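中途採用面接における会食の進め方
採用・人事担当者向け手引き

管理職以上の候補者を選考する際、書類審査と通常の面接に加えて会食の場を設ける企業があります。会食は面接の延長であり、評価の対象となる以上、事前の設計と記録の方法を定めておく必要があります。本ページでは、会食を選考に組み込む場合の標準的な手順を説明します。

手順1 目的と評価項目を決める

会食で確認する事項は、それまでの面接で十分に把握できなかったものに限ります。職務経歴の詳細や専門知識は会議室での面接で確認を済ませておき、会食では対話の姿勢、質問への応じ方、意見が異なる相手への接し方などを見ます。項目は3つまでとし、評価シートにあらかじめ記入してください。

食事の作法そのものを評価項目に加えることは推奨しません。文化的背景や健康上の事情による違いを、能力の差と取り違えるおそれがあります。

手順2 同席者を選ぶ

自社側の同席者は2名を基本とします。配属予定部門の責任者と人事担当者の組み合わせが一般的です。役員が加わる場合は、候補者に対し、同席者の氏名と役職を事前に文書で通知します。

同席者の間では、主に質問する者と主に観察する者を分けておきます。役割は途中で入れ替えず、観察する側は相づちと短い補足にとどめます。

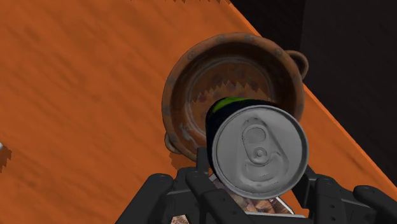

手順3 会場を手配する

会場は、隣席との間隔が確保でき、通常の声量で会話が成り立つ店を選びます。個室を利用する場合は、密室での面談に不安を感じる候補者もいるため、予約前に本人の意向を確認してください。

予約時には次の事項を店側に伝えます。

・利用目的が商談に準ずるものであること
・料理の提供間隔を一定にしてほしいこと
・会計は自社側で行い、候補者の目に触れない形で処理すること

食物アレルギー、宗教上の制限、飲酒の可否については、候補者に書面またはメールで照会します。酒類は原則として注文せず、候補者に勧めることも控えます。

手順4 当日の進行

開始時刻は正午を目安とし、所要時間は2時間以内に収めます。冒頭で、この会食が選考の一部であることを改めて伝えます。この説明を省くと、候補者が私的な懇談と受け取り、後に不信を招く原因となります。

料理が運ばれるまでは、業務に直接関わらない話題を中心とします。ただし、家族構成、出身地、支持政党、信仰など、本人の適性および能力と関係のない事項を尋ねてはなりません。雑談の形であっても同様です。候補者が自ら話題にした場合は、掘り下げずに次の話題へ移ります。

本題に入ってからは、過去の具体的な行動を問う質問を用います。「部下と判断が分かれたとき、どのように結論を出しましたか」といった形が適切です。質問の後は、候補者が食事をとる時間も考慮し、間を置いてから次へ進みます。

終了前には、候補者からの質問を必ず受け付けます。処遇に関する質問にその場で答えられないときは、回答の期限と担当窓口を伝えます。

手順5 記録と評価

会食中にメモを取ることは避け、終了後、同席者がそれぞれ独立して評価シートを作成します。記入は当日中に終えてください。相互に感想を述べ合うのは、シートの提出後とします。

記述にあたっては、印象と事実を区別します。「感じがよかった」という記載だけでは選考会議の資料になりません。どの質問に対してどのような発言があったかを書き、そのうえで評価を付します。評価点は100点満点で換算し、面接時の点数とは別の欄に記録します。

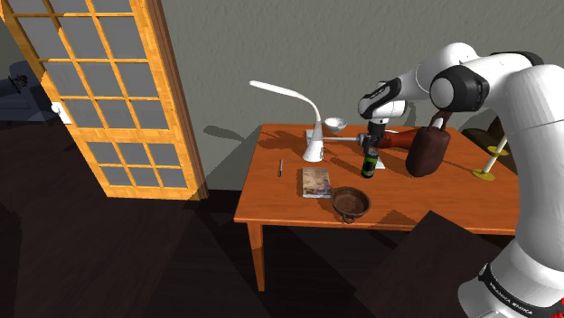
ロボットアームとデスクランプ

手順6 候補者への連絡

会食の翌営業日までに、参加への謝意と今後の日程を連絡します。合否の見通しに触れることは避けます。不採用となった場合も、会食での振る舞いを理由として個別に挙げることはせず、選考全体の結果として通知します。

評価シートの保管期間と閲覧権限は、他の選考書類と同じ扱いとします。会食費の精算書類に候補者の氏名を記載する場合は、経理部門での取り扱いについても社内規程を確認してください。

関連ページ
・面接評価シートの作成方法
・採用面接で尋ねてはならない事項
・内定通知と条件提示の手順

作成 Hererer 人事実務編集室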